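About us

Who we are

Rolamska is a packing company. We receive small goods in large boxes from producers and importers, and we put them together into sets: school sets, office welcome sets, party bags, hobby kits. Our customers are mostly shops and schools, and some of them have stayed with us from the first year. We have 86 people in one building in Talavera, in two halls that are connected by a long corridor. The packing hall is the bigger one.

We began as a stationery wholesaler with a small shop at the front. The shop is closed now, but people from the neighbourhood still ring the bell in the weeks before school starts, and if we have what they need we sell it to them.

How we work today

Until three years ago every set was picked by hand. A person stood at the table with open boxes in front and took from each box one piece, for the whole shift. In July, when the school orders arrive, we had to ask everybody for extra hours, also the people from the office. The work is light but it is always the same movement, and many of our colleagues had pain in the wrist and the shoulder. Some good people left us for this reason, and we were sorry to lose them.

We started with one robot arm, on one table, bought through our integration partner Kemitz. They came to install it and stayed two weeks longer than planned. The first months were slow. The arm could take hard things with a regular shape, and it had difficulties with everything thin, soft or shiny. For a long time the people at the next table were much faster, and they enjoyed to tell us so.

Today we have a line of arms which we call Sumside. The name comes from an old sign on the wall of that hall, and we did not find a better one. On a usual day Sumside prepares the small parts for 1,832 sets. The closing, the checking and everything which needs a decision are done by people. 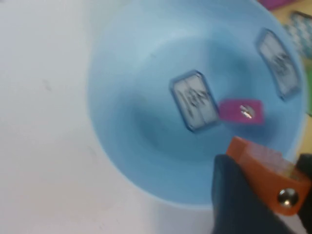
Small things are more difficult than big things. A carton is a carton, but a little piece can turn over, slide under another piece or stand on its edge, and the arm must find it again each time. When we take a new product into the programme, we count two days of trials at the table before we let it go to the line. These trials are done by the packers and not by the technicians. The packers know how a thing behaves in the hand, and they see very quickly why an arm does not get it.

What has changed for our people

We want to write about this openly, as it is the first question in almost every job interview.

When the first arm came, there was worry in the hall. The management had said that no person would lose the place because of the machines, but it was only said and not written. The works council asked for it on paper, and they were right to ask. The agreement was signed before the second arm was ordered, and it is hanging beside the coffee machine, where everybody can read it. It is valid for all permanent contracts, and it is renewed together with the wage agreement.

The jobs themselves are different now. Eleven packers have become line operators. They start the arms, fill the trays, clear a stop and write down what happened. The training takes 80 hours, all of it in paid working time, and we have divided it into short days so that also colleagues with children can follow it. No technical school is needed. Operators are paid one grade higher than before.

Not everybody wanted to change. Several colleagues tried the operator work for a month and came back to the tables, because they did not like the noise of the compressors or they missed to talk during the work. This is accepted without discussion. We keep four hand tables the whole year for short series and for customers who want something special, with a ribbon or a handwritten card.

There are also things we have not solved. An operator walks more than a packer, and the floor of the packing hall is hard. The stops come often in groups, so that one hour is quiet and the next one is too full. Some colleagues told us that they are more tired in the head than before, although less in the arm. We have started to change the operators every two hours between the line and the checking table, and it helps a part of them. In the school season we still need extra hours, but since last year they are voluntary and the office has stayed in the office.

What we pack

The smallest order we accept is one hundred sets. The largest part of our orders is for roughly 2,000. We can use your goods or buy them for you. We do not pack food, medicine or liquids.

Samples are made at the hand tables and are ready within a week. If a product cannot be taken by the line, we will tell you this with the sample, together with the price for packing by hand.

Visit us

Customers, schools and people who are interested to work with us can see the packing hall on Wednesdays in the morning. Please write to us before, and wear closed shoes. The next open morning for job seekers is Wed 8 April. Operators and packers from both halls will be there to answer your questions, and you can talk to them without the management in the room.

Parking is behind the building. The entrance from the street is only for deliveries.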